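Gorkamside Kids
Home > How Things Work > Machines and Money
How Does a Factory Buy a Robot?
By Anil Pillai
11 November 2024

A robot arm costs a lot of money, and the arm is only one part of the bill. Somebody has to decide what the robot will do, what it will need, and whether it is worth buying at all.

One job that robots do is sorting. A sorting robot picks up a part and puts it in the right tray.

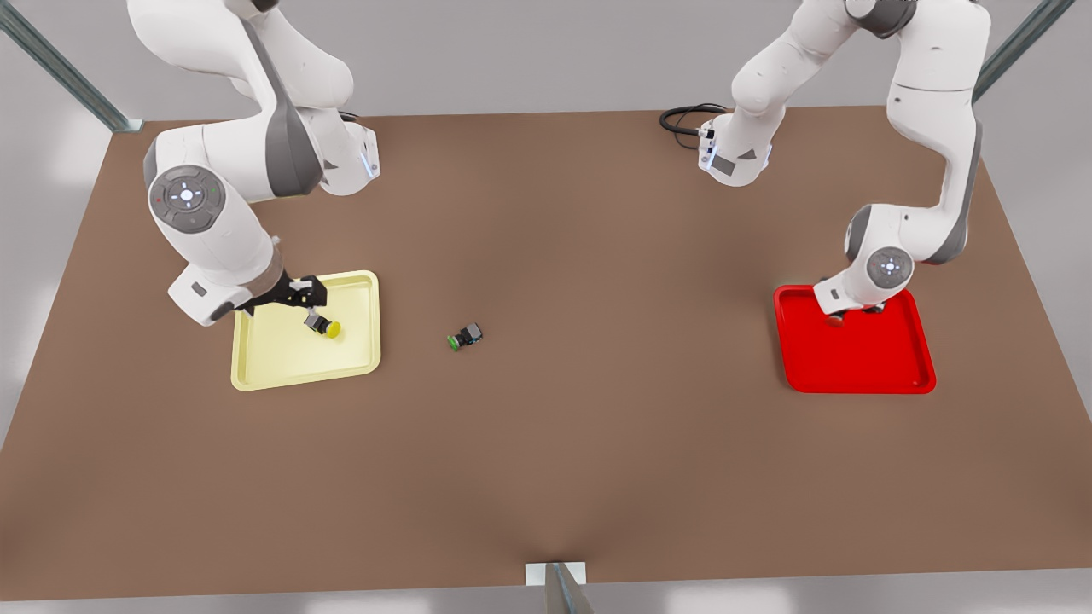 Computer pictures of a sorting table

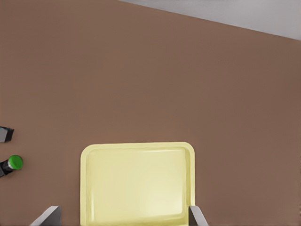
Reading time: 5 minutes

Start with the job

When your family buys a car, someone asks how many people have to fit in it. Buying a robot starts the same way. The factory writes down the job first.

Let's make a plan for a small factory called Dratley. Dratley makes push buttons with colored caps. The buttons have to be sorted into trays before they are packed. The people at Dratley write down these questions:

How big is each button, and how much does it weigh?
How many buttons have to be sorted in one day?
Where do the buttons come from, and where do the trays go next?
What should happen if a button is broken?

The answers go on a sheet of paper called a specification. That is a long word for a list of what you need. The factory sends the list to companies that sell robots, and each company sends back a price. The price is called a quote.

One arm or two?

Look at the first picture again. There are two white arms over the table. One gripper is holding a small black part with a yellow cap over a yellow tray. The other gripper is down in the corner of a red tray.

Two arms can reach more of a table than one arm can. They can also work at the same time, if they are kept from bumping into each other. But two arms cost more than one, use more electricity, and need more looking after. If one arm can sort all of Dratley's buttons before the end of the day, a second arm may be a waste of money. If it can't, the second arm may be a good buy.

This is why the number of buttons per day is on the list.

The hand costs extra

Many robot arms are sold without a hand. The hand is called a gripper, and you choose it to fit the job. A gripper with two fingers pinches things. Other grippers use suction, like a vacuum cleaner, and those are good for flat things such as sheets of glass or cardboard.

For Dratley's buttons, two fingers are a sensible choice. The buttons are small and hard, so they can be pinched without being squashed. A factory that packs ripe peaches would need something softer.

Things people forget to put in the budget

A budget is a plan for spending money. A robot budget has the arm and the gripper in it, but it should have these in it too:

A strong table or stand. If the table wobbles, the robot will miss.
Trays. They should be the same size every time, so that a new tray fits where the old one was.
Cameras, if the robot has to find parts that are lying in different places.
Safety equipment. Some robots need a fence around them.
Cables and plugs.
Setting up. A trained person has to put the robot in and get it working.
Lessons for the workers who will use it.
Spare parts. Fingers wear down, and cables wear out.

Dratley asked two companies for prices. Avotiņš had the cheaper arm, but the price did not include setting up or lessons. Fekimberg charged more for the arm and included both. When Dratley added everything together, Fekimberg came out cheaper. Always check what is inside a price before you compare it with another one.

Trying it on a computer first

The two pictures on this page were made by a computer. They show a simulation. A simulation is a pretend version of something real, with rules that copy how real things move.

Planners like simulations because mistakes in them are cheap. They can move a tray closer, swap the gripper, or take one arm away and run the job again. If the arm can't reach the tray, they find out before they have paid for the arm.

In the second picture you are looking down at the yellow tray, with the gray gripper fingers at the bottom. A view like this can help a planner check whether there is enough room around the tray for the fingers.

A simulation can't tell you everything. Real tables get dusty and real parts can be sticky. Most factories still ask for a test with the real robot before they pay the whole bill.

Will it pay for itself?

Here is some math. Suppose a small tray-loading machine costs $2,002 with everything included. Suppose it saves the factory $22 on every day that it works.

2,002 ÷ 22 = 91

After 91 working days, the machine has saved as much as it cost. This is called the payback time. Robot arms usually cost far more than $2,002, so their payback time is often counted in years. The math is done the same way.

Factories also ask what the workers will do once the robot is running. At Dratley, the people who sorted buttons by hand will check the finished boxes and fill the trays. Learning a new job takes time, and that time goes in the budget as well.

Words to know

Budget: a plan for spending money
Gripper: the part of a robot that holds things
Payback time: how long it takes to save as much as you spent
Quote: a price that a company offers you
Simulation: a pretend version made on a computer
Specification: a list of what you need

Try it yourself

Pick a job at home, such as putting away spoons. Write a specification for a robot that could do it. How heavy is the biggest spoon? How far is it from the sink to the drawer? Then make a list of everything you would have to buy.

Next: Who Fixes the Robots?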